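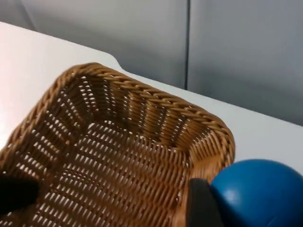 # Brivar Baskets

A small, stubborn inventory of household baskets and what people keep in them. Maintained by Hülya Kocabaş, who owns too many baskets and has stopped pretending otherwise.

## What's in it

- `baskets.csv`: 300 baskets, one per row
- `contents.csv`: nearly 3000 things that were living in them
- `notes/`: complaints, mostly about lids

## Fields

| Field | Meaning |
|---|---|
| `shape` | round, oval, rectangular, or `regret` |
| `corners` | rounded or square; blank for round ones, please |
| `rim` | braided, wrapped, plain |
| `weave` | open or tight |
| `job` | what the owner says it's for |
| `real_job` | what it holds |

`job` and `real_job` agree in 32 rows. Bread baskets are the worst offenders. They hold batteries.

## Known problems

- "Wicker" describes the weave, so synthetic rattan counts. Please stop opening issues about this.
- `color` is free text. We have 95 names for brown, including "caramel," "toast," and "Nyarko's couch."
- Anything smaller than a pea falls through an open weave and was never recorded.

## Adding a basket

Empty it first. Shake it over the sink. Fill in `real_job` before you tidy up, and send a pull request against `drilness`, the main branch, named during a long September.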